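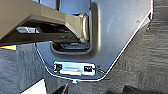 Mareike Kramer had been in Sugden for one winter when the letter from her aunt's lawyer came, and it was already three weeks old. The house in Dindau was hers now, with the plum trees and the debts. She read it standing at the kitchen bench, in her coat, and then she read it again more slowly, as her father used to read the bills. Outside the sky was lighter on the right side and darker on the left, a cool blue-grey like smooth metal, and she thought that this was the colour she would remember afterwards. She put the kettle on. She did not drink the tea.

Her aunt had written to her only one time in the last years. It was a card at Christmas, with a drawing of the church at Stemow and under it the sentence, "The ferry does not go any more, but I still hear it." Mareike had laughed at this card and put it in the drawer with the rubber bands. Now she took it out.

The ferry used to cross from Dindau to Stemow 30 times in a day, in summer even more. When she was a child, her aunt sold the tickets from a small hut which smelled of diesel and wet dog, although there was no dog. A ticket cost 60 pfennigs. Children paid nothing if they could say the name of the boat without mistake, and the name of the boat was Skemance, which nobody in the village could explain. Mareike could say it when she was three. She went over and back, over and back, and her aunt waved at her every time as if she was leaving for America.

And then she really had left, and not for America but even farther, and her aunt had not waved. She had stayed in the hut with the window closed. That was a December morning, and the river had ice at the sides.

"You will sell it?" asked Mr Petrie next door, when she told him over the fence. He was holding the hose and watering his shoes a little.

"There is a man who offers 3000 for the boat," she said. "For the house he offers nothing yet."

"There's a boat?"

"It lies in the garden. Under the plum trees."

He turned off the tap and came closer. He wanted to know how big it was, and how it had come to be in a garden, and she could answer the first question but the second one not. The lawyer had written only that it had been moved there at the wish of the deceased and that the neighbours had complained. From the gate to the river it is 100 metres, uphill. Somebody must have pulled it with tractors. Somebody must have taken down the fence and put it up again behind.

That night she rang the lawyer, who was just eating his breakfast. She asked him if it was possible to see the river from the boat.

"From the boat?" He was chewing. "I have not climbed on it, Mrs Kramer."

"But if you would climb."

She heard him put down the cup. He said that he had to go to Dindau anyway, for the water meter, and that he could ring her back from there. She waited on the verandah with a blanket around her. The magpies were asleep and there was only the road, far away, with a truck from time to time.

The phone rang after one hour. The wind was in it, and something was knocking, perhaps a branch.

"I am standing up here now," said the lawyer. He was out of breath and he sounded younger. "You can see the river. You can see the hut also. Somebody has put a chair."

"Which way does it look, the chair?"

He was quiet, and she pressed the phone to her ear until it hurt.

"To the road," he said. "To the bus stop, I believe. Shall I move it?"

"No," said Mareike. "Please leave it so." Then she asked him to say the name of the boat, and he tried it, and got it wrong, and she said it for him.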